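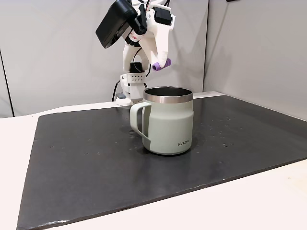 Thursday, late. Writing this with one shoe still on.

Up before the alarm again. Coffee in the green mug, second coffee in the green mug, forgot the second one on the windowsill and found it at lunch with a skin on it. Drank half anyway. Gross. Not sorry.

Spent most of the morning on the kitchen cupboards, finally. Have been saying I'd do it since before March. Took everything out of the one over the sink and put it on the floor, and then the phone rang and it was the Zamico people about the dishwasher, so I did the whole call standing in the middle of it like an island. They can come between 8 and 6. Thanks very much, that's a day. Said yes.

Cups. Why so many cups. Four from Urnau with the old logo, from when they handed them out to everyone who sat through the training. Two with no handles. One with a crack I have been drinking around for a year. A soup one with a lid, no idea where the lid is. Made a pile to keep and a pile to go and then moved half the go pile back over when I wasn't looking, so to speak.

Keeping the green one obviously. Best thing I've bought in ages and it was an accident, went in for light bulbs. I like the weight of it. I like the steel around the top, and the square handle, can get three fingers through even with gloves on. Says KIIRA on it down low in tiny letters so it isn't shouting at you across the table. Keeps things hot long enough that I can be an idiot and wander off. (Except for the windowsill. That was three hours, no mug could help me.)

It does stain inside. Tried baking soda, left it to sit while I did the shelf paper, scrubbed it with the bottle brush. Better. Still a ring near the bottom. Might be the water here. Will try the denture tablets, which Mom always swore by, they're in the bathroom somewhere from when I did the thermos.

Shelf paper: never again. Cut the first peice too short, second one too wide, third one went on with a bubble the size of an egg. Left the bubble. Plates are on top of it now. Fine.

Ate standing up. Toast, the end of the cheese, a pickle.

Then work stuff from 1 to 4, or meant to be. Invoice from Krawczyk for 386, which I'm sure I paid, went through the whole folder, had not paid it. Paid it. The other one was 246 and that one I HAD paid, twice, so now there's an email to write and I hate writing that email. Wrote it. Deleted the second exclamation mark. Sent.

Rain on and off. Laundry in, laundry out, laundry in. Towels smell a bit like the yard which I don't mind.

Walked down to Trisine before they closed, wanted hooks for the inside of the cupboard door so the keepers can hang up and quit knocking into each other. Screw-in kind, 9 to a pack. Got one pack. Should have measured. Came home and held one up against the door, and the green mug won't go on it, handle's too thick for the curve. Of course. Everything else will hang and my favorite gets to live on the counter by the kettle, where it lives already, so no change there I guess.

Got five hooks in before my wrist gave out. Need the little drill but the battery's flat and the charger is in the hall closet under the tent. Put the other four in the drawer with the tape. Writing that down so I don't go buy more. Hooks are in the TAPE DRAWER.

Box of the go pile is by the front door. Wrapped the glasses in newspaper, didn't bother with the cups. Want it out of the house before the weekend or I'll start rescuing things. Already took back the one with the crack. It's only for pencils, I told myself, and put the pencils in it right away as proof.

Called my sister while the rice was on. She's got the cold. She asked what I did all day and I said cupboards and there was a long silence. Then she asked if I wanted her old teapot. I do not. Said yes. Don't know what's wrong with me. It can go where the Urnau ones were.

Rice stuck. Pan soaking.

Knees sore from the floor, back not bad. Read for 15 minutes and took in no words at all, same page as last night, the one where they're getting on the boat. Maybe they'll get on the boat tomorow.

Tomorrow: denture tablets. Drill battery on to charge FIRST thing. Box to the car. Milk, bulbs (still!), something green to eat. Ring the dentist back. See if the bottom cupboard is as bad as I think, or just leave that door shut until summer.

Tea in the green mug, the mint kind, nearly gone. Other shoe off. Bed.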